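# Chapter 8: When Equipment Reaches the End of Its Use

Every organisation that buys equipment must at some point get rid of it. A desk may last for decades. An office computer is usually replaced much sooner, often while it still works. This chapter looks at what happens to equipment in the accounts between the day it is bought and the day it leaves the building.

We start with a small firm. Drendo is a letting agency with 23 desktop computers, all bought in the same October. The firm recorded them as a fixed asset, meaning something it expected to keep and use for more than a year. The cost was then spread over the years of expected use. This spreading is called depreciation.
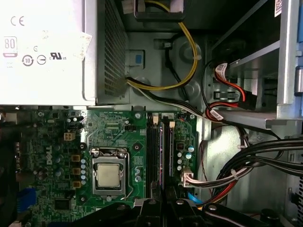
Depreciation does not measure what a buyer would pay. It is a way of sharing out a cost that has already been met. A computer may have a book value of nil and still be switched on every morning, and another may have years left in the accounts when it is put in a cupboard for good. Students often mix up these two ideas, so it is worth keeping them apart from the start.

Drendo used the straight-line method, which charges the same amount each year. By the time the owners decided to replace the computers, the remaining book value of the whole group was £3933. A dealer called Zerix offered £1265 for them. The difference of £2668 is a loss on disposal, and it goes in the profit and loss account for the year of the sale.
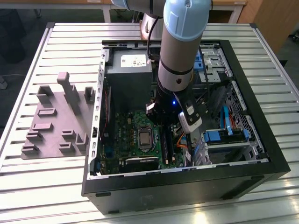
### KEY TERMS

**Book value:** the cost of an asset less all the depreciation charged so far.

**Residual value:** the amount a firm expects to receive for an asset at the end of its use, estimated when the asset is bought.

**Disposal:** the sale, scrapping or giving away of an asset.

The residual value is the hardest of these to set. It must be chosen years ahead, and prices for used equipment can fall quickly. Most small firms put it at nil for computers and treat anything they receive as a gain.

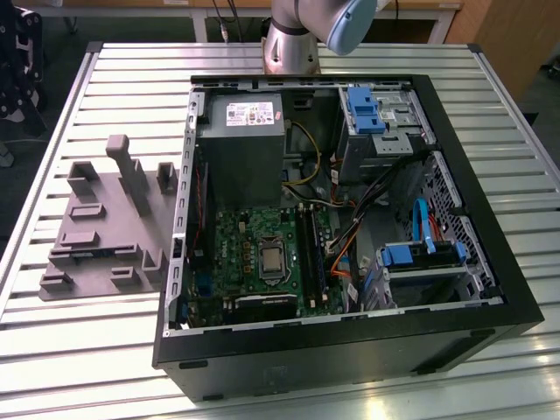 **Why does a firm record a loss when it has received money?**

The loss is the part of the book value that the sale did not cover. Drendo had £1265 more in the bank after the sale, but it had also given up an asset shown in the books at £3933.

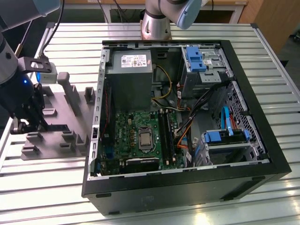 Selling is only one route. Evangelista, a chain of bakeries, gives its old tills to a training centre and writes off whatever book value is left. Ellel, a printing firm, takes working parts from one machine to keep another running. In Ellel's case the accounts need more care, as a part moved from one asset to another may still have a value.

Section 8.1 sets out the disposal account step by step, using the Drendo figures. Have them to hand as you read, and draw up the account yourself before checking it against the printed version.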